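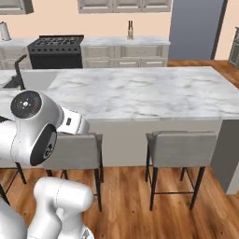

Capítulo 6. Mover un brazo sin romper la vajilla

Todo club de robótica empieza con grandes planes y termina discutiendo sobre un taburete. El de Ulcombe, cuyo proyecto Kolus nos acompañará en este capítulo, quería que su brazo preparase el desayuno. En la cocina simulada hay fregadero, fogones y hasta un bloque de cuchillos, pero el primer problema serio es más humilde: un eslabón blanco queda justo por encima del respaldo de un asiento gris, y el planificador debe decidir por dónde seguir. La encimera de mármol, despejada, tendrá que esperar.

Paula Cozma, responsable de la simulación, lanzó 600 trayectorias un lunes. En 79 hubo colisión – casi siempre con el mobiliario, que en ningún momento se movió de su sitio. Teodor Văduva propuso borrar los taburetes del modelo. La moción fue rechazada, aunque por menos votos de los deseables.

6.1 Espacio de configuraciones

Llamaremos configuración a la lista de ángulos de todas las articulaciones del brazo. Conocida esa lista, y fija la base, queda determinada la posición de cada eslabón, incluidos los que uno preferiría no mirar.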